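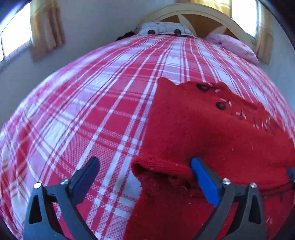

The last bus to Trestdale left at six, and she still hadn't packed. She had told her sister she would stay 20 minutes, fold what needed folding and go. That was in the morning.

The red sweater was the trouble. Their mother had knitted it the winter the mill at Zadside closed, and both girls had worn it to school, one after the other. It had gone to Hisirska and back in a suitcase. It didn't fit anyone now.

She sat on the edge of the bed - her old side, by the window - and took hold of the knit.

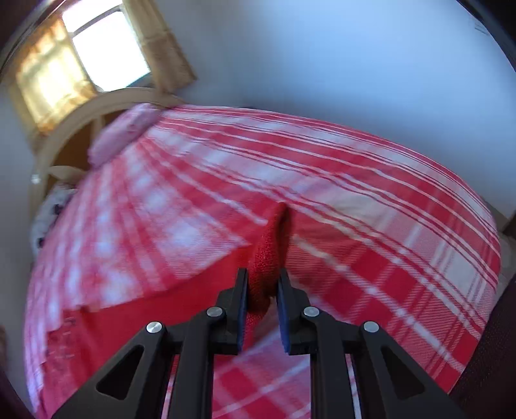
"Are you taking it?" her sister called up the stairs.

"I'm leaving it with you until June."

A door closed in the kitchen. She folded the sleeves in first, the way they had been taught, and went to look for her shoes.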